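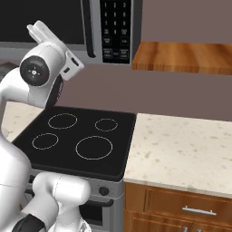 Uma leitora de Kolwood escreveu-nos que o pão de centeio lhe sai sempre pesado no inverno, mesmo quando segue a receita à letra. Respondemos que a massa-mãe precisa de mais tempo nesta estação – na padaria Kubiak deixam-na repousar mais 4 horas do que em junho, e só depois juntam o sal. Convém também usar a farinha à temperatura da casa e não a que acabou de vir da despensa fria. Quem quiser começar de novo pode pedir-nos um frasco de fermento; ainda temos 3 para oferecer. A receita completa, com as medidas para forma pequena, vai na próxima edição do boletim.
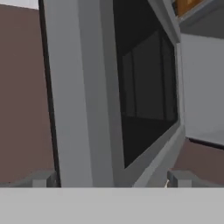 Troca de sementes em Plondance
As inscrições estão abertas até 8/12/25. Tragam os envelopes já fechados, com o nome da planta escrito por fora.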